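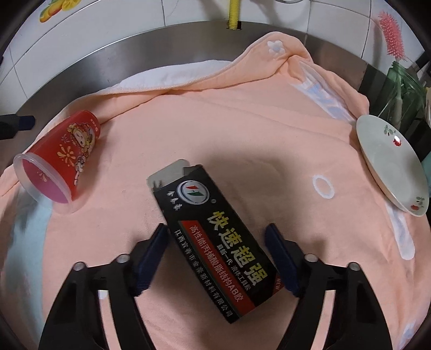

Two grippers, one kitchen, and a box of glue

21/08/2019

I have been putting off this post for weeks because I kept wanting to do one more test, and then one more after that. Well, I've done enough of them now to have opinions, so let's go!

Quick catch-up if you're new. I've been comparing two hand-held grippers, the kind you carry around and squeeze yourself, with a camera riding along to watch the fingers. One is the Tarnis, which has stiff parallel jaws and flat rubber faces. The other is the linkage one I've been calling the Brundine, after the drawings I built it from. That's the one with the black bars, the silver pivots and the navy ridged pads. Both ended up in the kitchen, which has the best light in the apartment and far more awkward objects than my desk.

The object I keep going back to is the AB glue box. I love this thing as a test piece. It's black cardboard with one end open, and it has everything that makes a gripper's life hard: long edges, a big flat printed face, flaps standing out at the end. The front says 快速超强 in big letters (fast and super strong, more or less) and there's a little NEW on the side. On a peach cloth it stands out so well that I never once lost it in the video, even with my hand wobbling.

How the fingers feel

The Tarnis is lovely on anything square. You close it, both faces meet the object together, and you can feel through the handle that it's seated. If I were picking up nothing but blocks I would stop right there and be happy. On the glue box it does fine when I come in straight across the short way. Come in a bit crooked, though, and one corner of the jaw touches first, the box swings around, and I'm chasing it over the cloth like a bar of soap.

The Brundine linkage is a different animal. The pads swing in as the bars close, so the tips sweep a wider path and sort of gather the object up. I wasn't ready for how much I'd like that! With the box lying on a diagonal I can get a pad near each long edge, squeeze, and let the box settle between them. It isn't as crisp at the end of the squeeze. There's some play in the pivots (my fault, I drilled the holes by hand) and you feel a tiny soft spot just before it grips. But I'd take that soft spot over the chasing.

The ridges on the pads help too. I tried a smooth pair first and cardboard just slid off them. If you're making your own, do the ridges. Run them across the pad and don't sand them down to make them pretty, which I did on the first pair and regretted.

The cloth problem

Soft surfaces are where I learned the most. On a bare counter the fingertips can scrape right along and get under things. On cloth they dig in, and the next thing you know you've picked up the box plus a handful of fabric. The Tarnis does this constantly, thanks to its square tips. The Brundine does it less when I hold it a little higher and let the pads come in from the sides. The trick that finally worked for me was to stop the tips a hair above the cloth, start closing, and only then lower the last little bit. It takes some practice, and my wrist has complaints.

Adebayo Akpan, who got me into this whole hobby and has far steadier hands, tried both one evening and told me I was squeezing much too hard. He was right. A cardboard box with an open end will cave in if you really lean on the trigger, and then you're testing how well you can crush packaging. I've put a soft spring behind the trigger since then and the box is doing much better.

What the camera sees

I went wide with the lens, so wide that the corners go black, and I'm glad I did. I tried a narrower one and the view was sharper, but I'd lose track of everything except the thing between the fingers. With the wide one I get the pads, the box and most of the stuff nearby in the same shot, so when I watch a run later I can tell what I was steering around. A cup on its side and a shallow dish make good obstacles, by the way. The dish is the meaner of the two: its glossy glaze throws bright spots, and my simple edge finder goes nuts over those.

The thing I'd change is how much room the linkage takes up. Those bars get wide toward the handle and they fill a good part of the bottom of the picture. I can still see the cloth through the gaps between them, which helps more than I expected, but the Tarnis is slimmer and wins this round easily. I may move the camera up and tip it forward a little. I'd also like to try it off to one side, though Adebayo thinks I'll hate it, and he has a point about the far pad getting hidden behind the object.

The log

I've been saving the finger opening along with the video, and the file now has 1,926 grips in it. My original goal was 1,000, so you can see how well I stick to a plan. The controller is an old Ajayi board that I had left over from a camera slider. It reads the trigger position 24 times a second, which is plenty for hands as slow as mine. The only trouble I had was the cable working loose when I turned my wrist over, and a strip of Prosport tape around the plug took care of that.

Reading the log back is strangely fun. You can see the soft spot in the linkage as a little shelf in every single curve. The Tarnis curves are clean ramps with a hard stop. I could look at these all day (and did, one rainy Saturday's worth of coffee later I had a whole folder of plots).

So which one?

For boxes and blocks on a hard table, get or build something like the Tarnis. It's simple, it's slim, and it'll forgive a lazy squeeze. For a messy kitchen setup with cloth and odd angles, I'm reaching for the linkage every time, loose pivots and all.

Next on the bench is a new set of bars with proper bushings, so I can see if that shelf in the curve goes away. I also want softer pads, maybe the same ridge pattern in a squishier rubber. If you've cast your own pads and have a favorite mix, leave me a comment. I've got 2 molds ready and nothing to pour into them yet.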